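La lettre Préline, rubrique Automatisation

Ranger une peluche, un travail encore difficile

Les machines soudent, vissent et palettisent depuis longtemps. Leur demander de remettre un jouet dans un bac reste une autre affaire. L'atelier Mikik y travaille depuis février, avec un exercice qui tient sur une table : un plateau ovale, une peluche couchée à côté, et l'une doit finir dans l'autre.

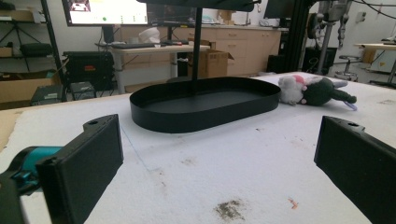

Photo : atelier Mikik

Une peluche se déforme dès qu'on la serre. Le ventre cède, une patte dépasse, et le logiciel qui avait reconnu l'objet ne le retrouve plus. Une pièce usinée se présente toujours de la même façon, ce qui explique l'avance des ateliers sur les cuisines et les chambres d'enfants. L'équipe passe donc d'abord par la main humaine : un opérateur tient la pince, fait le geste, recommence. Le programme Aliyu compte à ce jour 389 démonstrations, pour 11 objets.
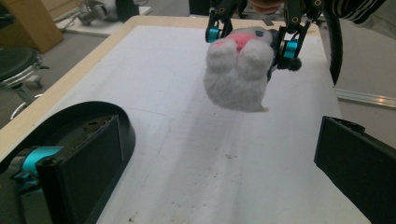

Prise d'une peluche entre les deux doigts d'une pince tenue à la main.

« Quand le jouet est posé comme prévu, la machine s'en sort correctement. Si on le tourne, elle hésite ou elle pince à côté », résume Nhyira Lamptey, responsable des essais. Sur la dernière série de neuf rangements en autonomie, cinq ont abouti. Un enfant fait mieux, et plus vite. 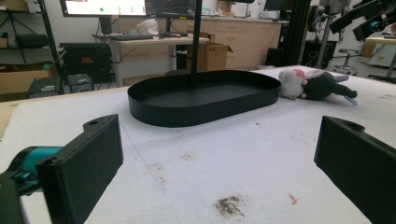
La lettre Préline – n° 9 – page 5

Côté atelier, les perspectives sont plus proches. Prirex, qui prépare des commandes de petits articles textiles, suit les essais pour ses postes de mise en bac. L'entreprise ne prévoit aucun achat cette année : la cadence est trop basse et il faudrait quelqu'un à côté du poste pour reprendre les ratés. Pour la maison, Nhyira Lamptey ne donne pas de date. Le linge est au programme de la prochaine série – d'abord des chaussettes, puis des torchons.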